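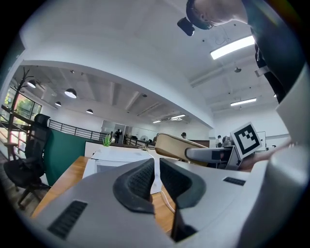

Home Shop Desk Stuff Storage Contact

Plattner desk riser, white, $78

Okay, I love this little shelf! It's a low open box you pop on your desk, so you get a spot up top for your plants (mine are succulents, obviously) and a cubby underneath for whatever's cluttering up the place. I keep my power strip beside it and the desk feels so much bigger. Wipes clean with a damp cloth, and it holds 9 kg, so go easy on the dictionaries. Back in stock in January, any colour you like as long as it's white.

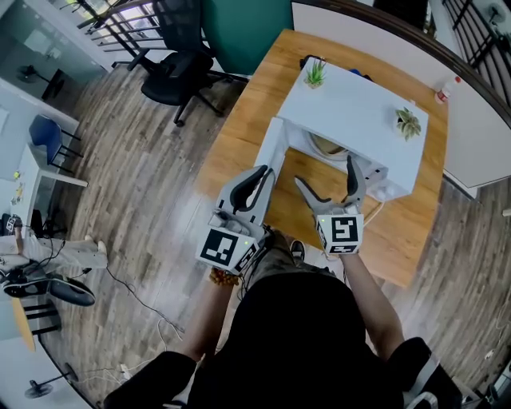

Leanne Inskip: Does it come assembled? My last one took all arvo.

20 shares 9 comments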